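How to restring a tennis racket at home: the crosses

Your mains should be in and tied off by now. On the Starkdale 26 clamp, set the tension four pounds lower for the crosses than for the mains.

1. Thread the first cross from the head, over one main and under the next.
2. Pull tension, clamp, and thread the next cross before you tension it. Weaving is easier that way.
3. Straighten each string with your fingers as you go – a crooked one is hard to move later.

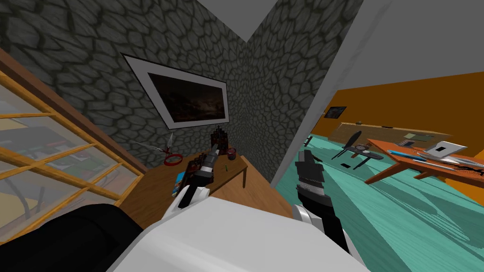 4. Tie off the last cross with a Parnell knot and trim the tail.

Leave the racket overnight before you play with it.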